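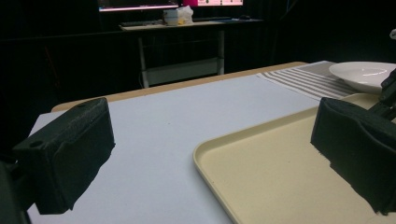

Figure 3. Empty tray on the covered table, dishware behind.

4.2 Trays, sheets and where people put the first thing down

I came into this part of the study thinking the tray would be the dull bit. We had the dishware to worry about (so much dishware!) and the tray was just what it went on. Then I sat down with the notes from the Dalgleish kitchen and found that most of my scribbles in the margin were about trays, and most of those were about the rim.

Let me go back a step. Every session used the same basic layout, with a pale sheet over the table and a beige tray on top of it, as in Figure 3. The tray has rounded corners, a raised rim and a flat matte interior, and it starts out empty. Participants were told to load it for a meal "the way you would at home" and that was the whole instruction. Desmond Mercado wanted a longer one, with a list of what counts as a meal, and I talked him out of it. I still think I was right, though it did make the coding harder, and he has been very good about not bringing it up.

Across the study we logged 735 loadings. In 473 of them the first item went down touching the rim, or so close to it that Rosaire Marchand and I both coded it as touching. I had guessed the middle would win easily. When I set a tray at home I put the plate in the center and fit everything else around it, and I assumed that was what people did. Most of our participants pushed a bowl or a plate up against one side first, usually the side farthest from them, and then worked back toward their own hands.

The sheet matters here too, and I wish we had thought about it earlier. On bare wood the tray stayed put when somebody nudged a bowl against the far rim. On the sheet the whole thing could creep, sheet and all, and a few people stopped to pull the cloth flat again before they went on. We hadn't planned a code for that. We added one in October, after the pilot, and called it "smoothing," which covers everything from one quick swipe of the palm to a lady who walked all the way round the table tugging at the corners. I have kept smoothing out of the loading times reported in Section 5, so please don't add it back in if you reuse the data.

Color gave us a small headache as well. A beige tray on a pale sheet doesn't stand out much, and in our overhead views the coders leaned on the thin shadow along the outside of the rim to tell where the tray ended. Rosaire suggested taping the edge. We tried it for 6 loadings and dropped it, as people started lining their cups up with the tape, and those loadings aren't in the total above.

One more thing on corners. Rounded corners waste a bit of room if your dishes are square, and people noticed! Several of them tried a square dish in the corner, turned it, tried again, and then gave the spot to a cup. Desmond codes this as a "failed placement." I'd call it looking for a fit, and we never did settle the argument, so both labels appear in the data file and Table 4 uses his. Cups in corners are treated separately in 4.3, together with the question of which way people turn the handles.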